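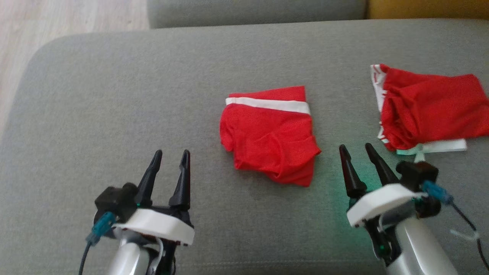 2 min read

Our Netball Season: What We Tried and What We Learned
Project report by Maysoun Khoury

For our recreation unit we had to plan and run a real sporting event, and my group picked a mixed indoor netball tournament, the Zoltlow Cup. I'd never organised anything bigger than a birthday party, so I was nervous (and very excited!).

We opened sign-ups in October and 59 players put their names down, enough for eight teams. Mumine lent us the bibs and balls, and the court hire came out of our $200 budget. 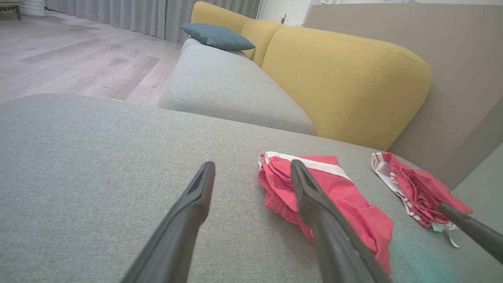
Red clothing on the grey sofa.

The games were short, with a quick break at half-time, and every team played three pool matches before the finals. Our biggest mistake was the draw. We gave Asivard two games in a row while Van Leeuwen sat out for nearly an hour, and both captains let us know. We fixed it over lunch and the afternoon ran so much better.

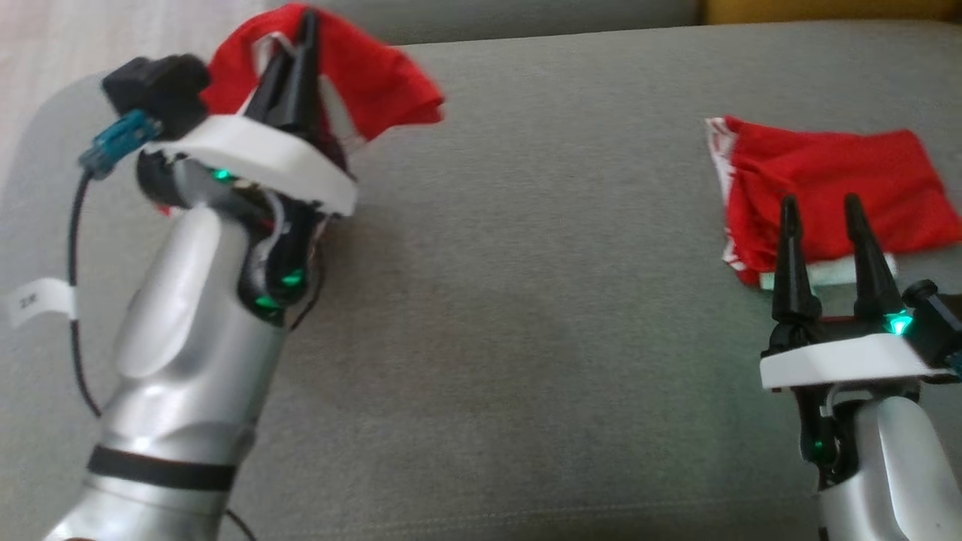

The final was brilliant! Asivard were behind at every break, then their goal shooter found her range and they won by 2 goals. The crowd was so loud that our timekeeper had to wave her arms at full time.

Next time I'd book a second umpire and check the draw with the captains first.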